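Wundow Folding Work Table, model Laur 156

For sewing rooms, laundry rooms, small shops and everybody who needs a big flat place only for some hours of the day.

Item number: 2335
In stock, leaves our warehouse in Jeren the next working day

The Laur 156 is the middle size in our table family. We developed it after many customers of the smaller table asked us for more width, but did not want a table that stays in the room forever. When you are finished, you fold the legs under the top and put the table behind a door or beside a closet. One adult can carry it. For stairs we advise two persons, because the top is wide and you do not see your feet well.

The top

The top is white on both models, with or without the center bar. We chose a matte surface because a glossy one reflects the ceiling lamp and makes the eyes tired when you cut fabric or read a small pattern. All corners are round. Customers with children ask about this very often, so we repeat it: there is no sharp corner on any side of the top.

Please know that a matte white top shows marks sooner than a dark one. Pencil and shoe polish can be removed with a soft cloth and mild soap. For gray rubbing marks from metal tools, use a damp melamine sponge with very little pressure. Do not use scouring powder. It will make the surface shiny in spots and this cannot be repaired.

White tables with rounded corners and a curved front edge, the first one with a camouflage shirt laid across it:

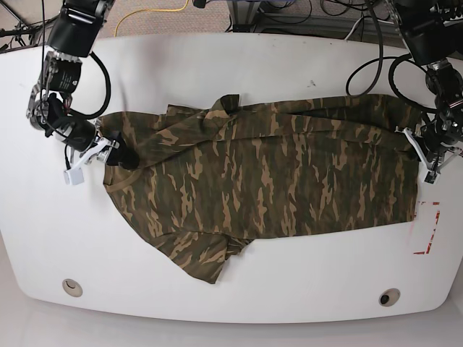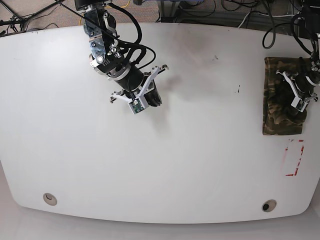

The legs

The legs are steel tube with powder coating. Each pair opens separately and locks with a sliding ring. You hear a click when the ring is in the right place. If you do not hear it, do not load the table – open the leg again and pull it fully outward.

Every leg has a rubber foot with a screw inside. With this screw you can correct a floor that is not even, up to 18 mm. Turn to the left to make the leg longer. The feet leave no color on tile or wood. On new vinyl floors we recommend to put felt under them for the first months.

Technical data

Width: 156 cm
Weight: 18 kg
Surface: white, matte
Legs: steel, powder coated, folding
Assembly: none, only unfold
Made in: Jeren

What is in the box

Table with mounted legs
Four rubber feet (already screwed on)
One spare locking ring
Printed instructions
Carrying strap

The cutting mat and the storage bag on our catalog cover are not included. You can order both from the accessories page.

Versions

Laur 156: the standard table.
Laur 156 Plus: the same table with a center bar of steel below the top. Take this one if you want to put a heavy sewing machine or a steam press on it. The bar makes the table a little slower to fold, as you must first release two clips.

Can I iron on it?

Only with an ironing blanket between. The top accepts a warm iron through a thick blanket, but not direct contact, and never steam for a long time in the same place. Our Trultano blanket has the same outline as the table, including the round front, and it has elastic bands at the corners so that it does not move away while you work.

Can it stay outside?

For an afternoon on the terrace, yes. Over night, please no. Dew goes into the joints of the legs, and after one season they become stiff. If this has already happened, a drop of sewing machine oil on each joint is enough.

Delivery and returns

The table travels in a flat box with foam on all sides. Please open the box on the floor and cut only along the tape, as the top lies directly under the carton. If the carton has a hole, take a picture before you unpack and write to us the same day.

You can send the table back in its original box. We have sold more than 1000 tables of the Laur family and we keep spare feet, rings and straps for all of them, also for the older ones with the gray legs. Write the item number in your message, it stands on the sticker under the top.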